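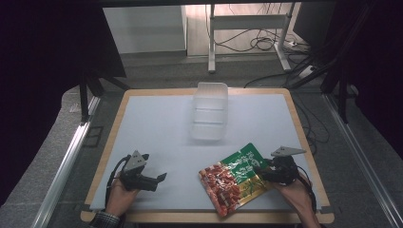

Figura 1. Embalagem de snack pousada sobre uma mesa de trabalho.

Gertraud Thaler | dezembro
Imprimir | Enviar por e-mail

3. Resultados: a sobrevivência do último pedaço

O inquérito Calholm reuniu 1857 registos de lanches partilhados em escritórios. O protocolo pedia aos participantes que anotassem a hora de abertura de cada pacote e a hora em que fosse declarado vazio. A segunda instrução revelou-se otimista. Em boa parte dos registos, o pacote permaneceu aberto na copa até ao fim do dia, com um único pedaço no fundo, protegido pela boa educação de todos.

A literatura costuma atribuir este comportamento à cortesia. Oberholzer, a empresa que nos cedeu as copas, preferia falar em «cultura colaborativa» e pediu que o termo constasse do artigo. Fica a constar. 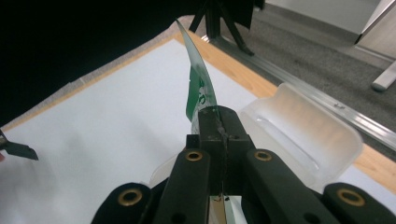 Grupo de Estudos do Quotidiano Laboral, Instituto Viren

Os rótulos tiveram um efeito modesto. Embalagens com indicação de porção individual foram partilhadas com a mesma frequência que as restantes, e dois participantes confessaram ter lido a informação nutricional apenas durante reuniões. A escala Clutov de constrangimento, aplicada no final da tarde, subiu sempre que uma chefia entrava na copa. Desceu quando a chefia se servia.

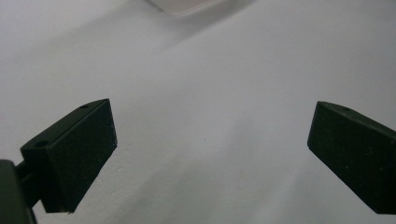
Vol. 7, n.º 2

Testámos ainda a transferência do conteúdo para um prato. O prato esvaziou-se mais depressa do que o pacote nos três edifícios, resultado que um dos revisores considerou óbvio e outro, impossível. Mantivemos a análise. O ruído da embalagem parece ser a explicação mais simples, embora não tenhamos medido o ruído; o sonómetro estava requisitado por outro grupo até janeiro.

Contacto: secretariado do grupo | © Instituto Viren | Voltar ao topo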